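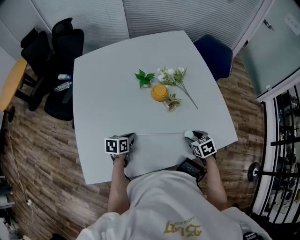

A pair of hand-held grippers in use at a large table.

Home | News | Opinion | Letters | Archive

The Jobs Number Deserves a Second Look
By Vasylyna Holovko
29 November 2023
Print | E-mail

The governor wants credit for 2,449 new factory jobs, and he may get it. Few voters will read the state's agreement with Tolport, and his office seems comfortable with that.

I read it. The company has to create 890 jobs to keep its tax break. The larger figure comes from a forecast that Tolport paid for, and it counts restaurant work, truck driving and whatever else might follow a plant into Drunen. Maybe those jobs will show up. The state has no plan to check.

Republicans complain about handouts until one lands in their district. Democrats talk about working families, then vote for a deal that sets no minimum wage. Both parties passed this one in February after a single hearing.

Supporters say Drunen would have lost the plant to Nisterlow. What was Nisterlow offering? The governor's staff won't say, and I have trouble believing in a rival bid I'm not allowed to see.

Lawmakers should publish the payroll figures every year and take the money back if the company falls short. They have 24 months before the break comes up for renewal.

Print | E-mail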